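Kamath open day, November

Went up with Hakim Menon on the early bus, 2 hours, no heat. Farm tour first, then the tasting house where we ate later on.

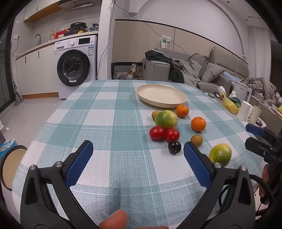 The orchards

Wahyudi Pasaribu runs the citrus side and walked us round. 70 rows, older trees at the top by the road, new ones down by the creek. He talks fast and I missed half of it. Frost is the big worry this year - they lost the low block last winter and replanted in spring. Boots needed, path was mud all the way to the pump house.

Packing shed

Loud. Sorting line was running so no questions till the break. Crates go out to Vusley at 3 and everyone clears off the dock before then. Hakim wanted to see the cold room but it was shut for cleanning.

Lunch

Soup, bread, fruit. Good soup. Seats went quick so get in line early.

Getting there

Bus 202 from Ziritz, stops right at the gate. Parking is the feild across the road, cash only. Last bus back fills up - we stood the whole way.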